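Omum hand-held demonstrations: frequently asked questions
Last updated in April

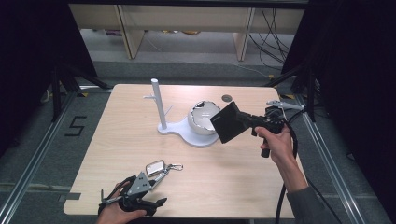 What is Omum?
Omum is a method for training a two-armed robot from demonstrations recorded with hand-held grippers. A person does the task directly, one gripper in each hand, and no robot is needed during recording.

How many demonstrations did you use?
We recorded 344 for the mug tree task and kept 281. The rest were dropped for tracking loss or because the operator restarted partway through.

Do I need 281 to get a working policy?
Probably not. With half the data the policy still hung the mug in most trials, but it missed the peg more often when the base was turned.

How was it tested?
We ran 24 trials on each of 3 table layouts. Start positions were fixed before the first trial and were the same for every policy – including the Duvgate baseline.

Why does the baseline do worse with two hands?
Duvgate predicts each arm separately. Omum predicts both together, relative to the current gripper poses. We think this explains most of the gap, but we have not tested it on other tasks.

Can I use my own grippers?
Yes, if you can log pose and opening width for both on the same clock. See the Hilteo calibration notes first.

Where is the code?
In the Botha repository, under the training folder. Raw recordings are a separate download.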